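About the Skastville Robotics Club

The Skastville Robotics Club is a student program of Debnath Secondary School. It was founded by Anoma Wickramasinghe, who continues to serve as faculty advisor, and is open to all students in grades 8 through 12. No earlier experience with programming is required.

Members work in 6 teams, each responsible for one part of the club's navigation software, known as Wonder. The software is written and tested in simulation before it is loaded onto Bivex, the club's wheeled robot. New members spend their first term on mapping and route planning – senior members review their code every afternoon at 3:30.

The club enters 2 competitions each year. In the indoor navigation event, a robot must find its way through furnished rooms it has no map of. Asanka Sikder, the club's technical instructor, builds the virtual homes used for practice, and teams complete timed runs in each of them. Last season the teams logged 1,442 simulated runs.
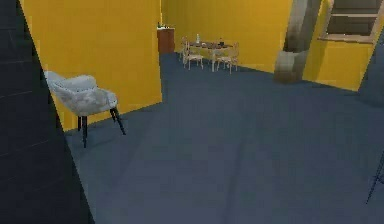

Results are recorded in a shared logbook, and every team presents its work to families in October. Students who complete the full program receive a certificate from the school.

Applications are accepted at the start of each term through the main office.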